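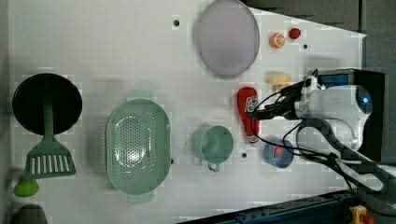 Fig. 1. The practice table, with colander, plate and ketchup bottle.

Handout 4: Where Things Live in a Kitchen
Home Organization, evening section. Notes by King-fai Tang

Most kitchen advice rests on the idea that every item has one correct home. I have my doubts. The planning guide from Selow sorts a kitchen into "zones" and promises you will save 100 steps a day. It doesn't say whose steps or how far apart the sink and stove were. Treat that number as decoration.

We start with a table of mixed things. Look at the ketchup. Is it food, so it goes with the fruit? Is it a condiment, so it goes by the plates? The guide says condiments belong "at point of use," but people use ketchup at the stove, at the table and in front of the television. A rule with three answers isn't much of a rule.

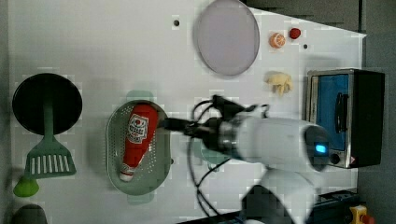 A colander is the other trouble spot. It is a draining tool, and it is also an open basket, so it fills up with whatever is nearby. The Prasteo method calls this "nesting" and approves of it. I'd approve too if the colander never had to drain anything. Before you store something inside something else, ask how often you need the outer one. If it's every evening, you will be emptying it every evening.

Flat tools are easier. A slotted spatula laid across a pan is fine while you cook and a nuisance once you put the pan away. Hang it or give it a drawer. 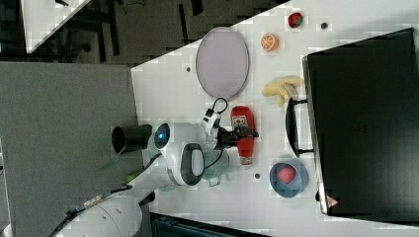 Should ketchup be stored on its side or standing up?
Standing, if the shelf is tall enough. Lying down, it rolls and takes up shelf depth, and I have seen no good evidence that it pours better for it.

Now the fruit. Modise's booklet wants it all in one bowl in the middle of the table. One bowl looks tidy in a brochure. At home the bananas sit on top of the strawberries and you find out in April, when the good strawberries come. Keep soft fruit in a small bowl of its own. Cut fruit, such as half an orange, goes in the refrigerator, whatever the booklet says about color. 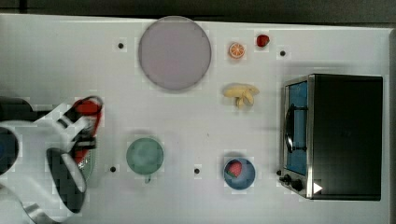

A toaster oven claims more counter than its own footprint. The door has to open, and you need a clear spot to set down a hot tray. Plan for the open door first and fit the plates and cups into what remains. The Jalleck worksheet measures the oven with its door shut. Cross that line out and measure again.

For next time: list what is on your own counter at 7 p.m. Don't tidy first.

Comments (2)

Delphine: Measured mine with the door open. The bread bin has to move. Annoyed but convinced.

R. Oduya: I still think one fruit bowl is fine if you eat the fruit.

Questions to K. Tang, room 161 | Copyright the course author | Back to top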